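Thirty-one days of cooking at home

November 30, 2024

So I did it. I cooked dinner at home every single night for 31 days, and I only cried over an onion twice (once it really was the onion). I promised a proper write-up back when I started and a few of you have been poking me about it, so get a cup of something and settle in, because this one runs long.

Some background for the newer readers. We moved out to Flarkgate in February, and the one thing I didn't check before signing the lease was how far it is to any kind of takeout. There's a pizza place and a noodle counter and that's your lot. You'd think that would have cured me. Nope! I just ate a lot of pizza and noodles. Then one evening I sat down with my bank app and added up what I'd spent at those two places in a month, and the answer was 300 dollars, and that was without the tips.

My rules were pretty loose. Dinner had to be made in my own kitchen, toast counted if there was something on it that I'd cooked, and leftovers counted as long as I'd made them in the first place. I gave myself 3 passes for nights when everything went wrong and used exactly none of them, which I'm still a bit smug about.
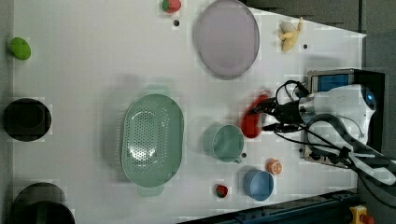
The first week was all adrenaline. I made a real lasagna on night one, like a fool, with the white sauce and everything, and it took until almost ten o'clock and I ate it standing up. Night two was lasagna. Night three was also lasagna. By night four I was looking at the pizza menu on the fridge the way you look at an ex's vacation photos, and I made an omelet mostly out of spite. It was a really good omelet, though, and I think that was the first time it clicked that dinner can be a fifteen-minute thing and still be dinner.

After that I got a lot lazier and a lot happier. I started shopping at Stoltora, the big discount grocery out past the bus depot, where the lighting is terrible and the produce is so much better than it has any right to be. I'd go in with a list of maybe four dinners and let the rest sort itself out. Cabbage turned out to be my best friend. Do you know how long a cabbage lasts? I bought one in the first week and I was still shaving bits off it in the third. It went into soup, into noodles, under a fried egg, and into a slaw with way too much vinegar that I would happily eat again right now.

I also kept a list on my phone of every dinner, with a little score next to each one out of ten. Average was a seven. Lowest was a two, for a lentil thing I found on the Postari app (I've loved that app for years and I don't blame it, I'm the one who doubled the cumin). Highest was a plain roast chicken with potatoes cooked underneath it. Nine and a half. I took off the half point because I forgot to salt the potatoes. 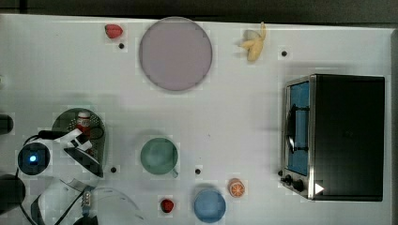 Strawberry, plate, banana, and a toaster oven over on the right.

Let's talk about fruit for a second. I never used to keep any in the house. It felt like buying something just to watch it go brown. But when you're cooking every night you end up wanting a little something sweet after, and I was too tired to bake on top of everything else, so I started having fruit with yogurt and a spoon of jam. Now it's a whole ritual. Bananas that have gone too soft get peeled and frozen, and then I mash them into pancakes on the weekend. Please peel them first. I've now chiseled a frozen banana out of its skin with a butter knife and I can't recommend it.

The middle stretch was the hard part. Somewhere in week three I came home late, soaked from the rain, and I did not want to cook. I didn't want to eat either, if it meant washing a pot afterward. I had rice in the fridge, I had the eternal cabbage, and I had the end of a bottle of soy sauce. It took me less time than the drive to the noodle counter would have. I gave it a six, but it felt like a ten.
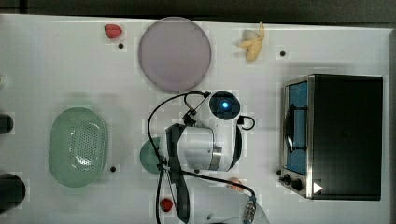 The dishes, though. Oh my goodness. I was not prepared for how many dishes a person makes when they stop eating out of boxes. I tried doing them in the morning, and that just meant I hated mornings. What finally worked was putting on one episode of Moon, the sleepy little space podcast I keep going on about, and washing until it finished. Whatever was left in the sink at the end stayed in the sink. There was hardly ever anything left.

Money! I know some of you only came for this part. I spent 51 dollars less than in my takeout month, which is less than I'd hoped for. A chunk of that is because I bought spices like I was opening a restaurant, plus a good knife. The knife isn't something I'll have to buy again, so I'm expecting next month to look better. I'll report back.

Am I going to keep going? Mostly, yes. I had pizza on night 32 and it was fantastic, and then the next night I made soup and that was pretty great too. I'm aiming for five nights out of seven from here on. If you have a good cabbage recipe please leave it in the comments, there's half of a new one in my fridge already and I'm all out of ideas.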